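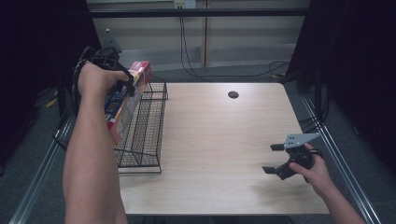 Reading time: 4 minutes

I get asked about money more than anything else on this page. People see the grippers and want to know what one costs, and then they go a bit quiet when I start talking about tables and curtains. So this gallery is a budget gallery! We're pricing up a second hand-held gripper station at Curkmont, to match the one we have, and I've been carrying the spreadsheet around in my head since May.

My whole ask is for 2 stations side by side by the end of the year, the old one freshened up and a new one next to it. Cúc Trương signs off on equipment for our group and she likes a single number with the reasoning under it, so I've been practicing on you lot.

Back to the photo up top for a second, with the cardboard box going over to the wire basket. Look past the hands, because a lot of my budget lives back there. I've got $700 down for black curtains and something to hang them from, and I nearly left them out altogether (again). The rails and the framing go on their own line, with the table. Power is a sneaky one too. Those black cables running down the wall and off across the floor are why I've added cable covers and a longer supply run to the new list. They cost very little, but you do have to remember to order them before the day you need them, and I have a bad record there.

The basket and the boxed groceries come out of petty cash. I buy props the way other people buy snacks.

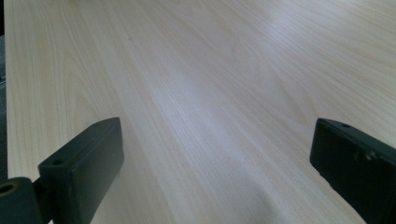 Fingers open, nothing in them, and plenty of shine off the tabletop.

I spent an embarrassing amount of time on table finishes because of that glare. The pale wood look is lovely and I'd like the second table to match, but it does throw the light back at you. So I asked for prices both ways, glossy and matte. Radwan quoted me $2,000 for a table plus the frame around it, and the matte top didn't change the total at all. I had been all ready to fight for it! Matte it is, unless Cúc wants the two stations identical, in which case I'll put the difference into better diffusers for the lights and stop complaining.

On the grippers themselves, my advice to anyone planning a setup like ours is to budget for a pair per station and then keep going. The dark blocky fingers are the part I'd stock up on first. Whoever is on shift when a finger goes will want one out of a drawer, and they won't be interested in your lead times. I have a line for finger sets, a line for screws and a line for the pivot hardware (see the little brassy ring down in the corner? I've asked for extras of those). Findley can do the whole lot as a spares kit for $516, shipping included, and I've put in for it even though I could shave a bit off by ordering piece by piece. I've done the piece by piece thing. I ended up with a bag of the wrong screws and a very long email thread.

I also asked Plasitz about leasing the lot instead of buying. Nice people, clear paperwork, and for a short job I think I'd go for it. We drill things and swap things and generally fiddle, though, and a lease doesn't love that. If you're only testing the idea, get their quote first – it gives you something to hold the purchase price up against.
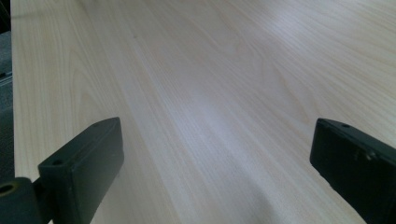 Curkmont, Saturday, June 20, 2026

Weekend tidy-up of the numbers, coffee in hand. I wanted another one from down at finger level because you get a decent view of the small holes along the top faces, and holes are a budgeting topic (stay with me). Every time I price a different finger I check the hole pattern against the mount before I look at anything else. A cheap finger that needs a new bracket is an expensive finger, and the bracket never shows up on the quote.

There's a strip of the gray floor on the left too, right past the table edge. Flooring is the line I'm still arguing with myself about. I like carpet under a station, it's kinder on the knees when I'm under there sorting cables, but the corner we want for the second one would need it laid new, and I haven't had that priced yet. It's sitting in the sheet as a blank yellow cell and it bugs me every time I scroll past.

The dark speck on the tabletop is staying. I'm not buying a new top for a speck.

Still to chase: the flooring price, a delivery slot from Radwan, and whether Findley will hold the kit price into next quarter. If you've bought tables and frames together lately, tell me in the comments whether you had them assembled on site or did it yourselves. I'm leaning toward paying for assembly and I'd like some backup before I show Cúc the sheet.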